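Workshop notebook, 9/11/23
Heleson sneaker, knit upper, sample 2

Cut the second upper this morning from the Loureiro yarn. The first one pulled in at the heel after steaming, so I added 2 mm at the back seam and left the toe alone. Size 7 last, same as before.

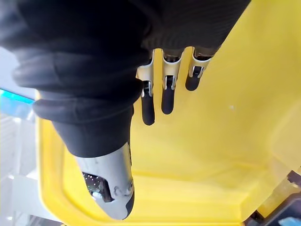 Stitched the collar at the lower tension. It lies flatter now but the seam still shows on the inside ankle. Natália wants the lining turned over the edge and caught with a zigzag. Will try that on the left shoe only and keep the right as it is for comparison.

Sole units from Breltero came in under order 2602. The color is a shade too warm against the upper. Armindo is asking if they can match the swatch from May. 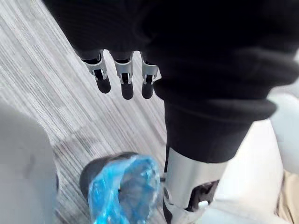
Glue test: primer, wait, second coat, press. Held at the toe, lifted a little at the arch on the outer side. I think the last is too flat there for this sole – the Drivomley one has more curve and we should borrow it.

Showed the pair at lunch and passed it around.

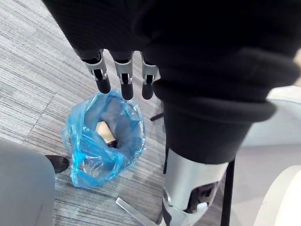 Zorica thinks the tongue is too long and will fold under the laces on anyone with a high instep. She would take the padding out altogether before shortening it. Adebayo would leave it.

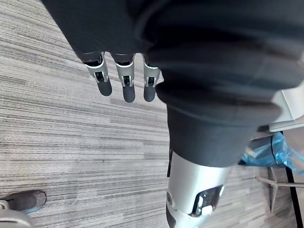 The launch run is still set at 80 pairs, so the tongue has to be settled before we order more yarn. Pattern piece D needs re-marking either way, the notches are off from the last change.

To do: left lining, ask Fatos for the curved last, new laces (flat, not round).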